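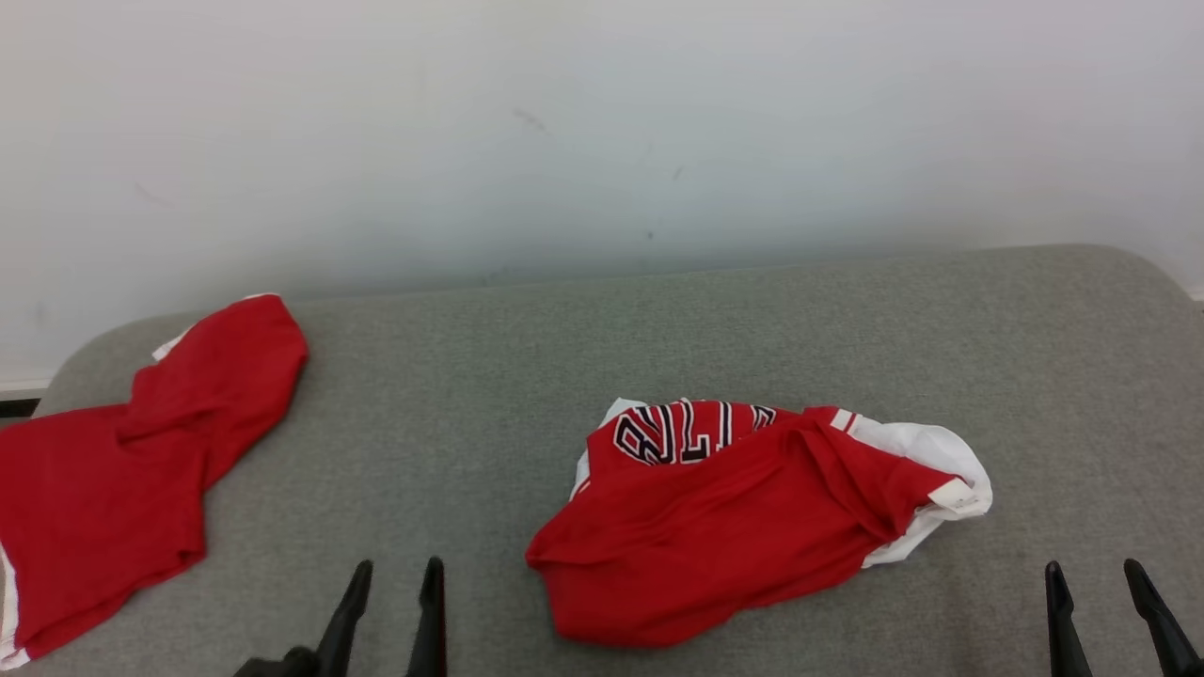

Red jersey on the gray surface, other red piece to the left.

Folding slippery basketball jerseys - what works?

dtello_closet
I have a pile of red and white jerseys and shorts to put away and they will not stay folded. The knit slides, the armholes gape, and the big letters on the front crease wherever the fold lands. The drawer is a Lovholm, 6 inches deep, so standing rolls just about fit. Hanging is out, the closet is full of coats. How do you all fold these?

pouran_m
Face down on a flat surface, lettering underneath. Fold both sides in toward the middle so the armholes disappear, then bring the hem up to the neck. Fold once more if the drawer is shallow. The letters end up on the outside and don't get a sharp crease down the center.

Nahom N.
I would roll them. Any fold across thick lettering will leave a line after a few months, and on mine it started to crack. Roll from the hem up, letters facing out.

pouran_m
Rolled jerseys come undone the first time you pull one out. I tried it for a whole season and went back to folding. If the letters worry you, put a sheet of tissue in the fold.

Nahom N.
Mine don't come undone, but they are packed in pretty tight. Might depend on the fabric.

dtello_closet
Tried both last night. Pouran's fold is flatter, but the trim is giving me trouble.

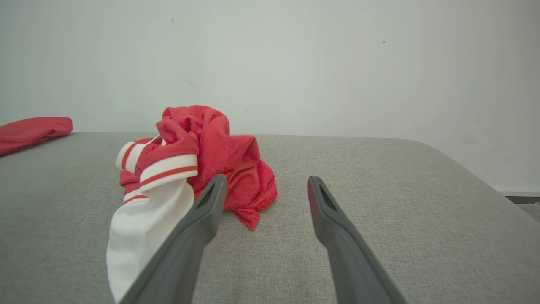
The ribbed bands with the red stripe curl over on themselves, and then the white part slides out from under the red when I pick it up. I ended up starting over 3 times on one piece. The rolls held better than I expected, except the shorts, where the waistband makes a lump.

hatice_t
Flatten the ribbing with your palm before the first fold. If it still curls, a cool iron on the inside of the band, never on the letters. For shorts, fold one leg over the other and then fold in thirds toward the waistband.

Diep88
I gave up and bought Dromum drawer dividers. Once each piece has its own slot it doesn't matter much if you fold or roll.

Nahom N.
It still matters for the letters.

dtello_closet
OK, folding the shorts in thirds and rolling anything with big lettering. Will measure the drawer for dividers this weekend. Thanks all.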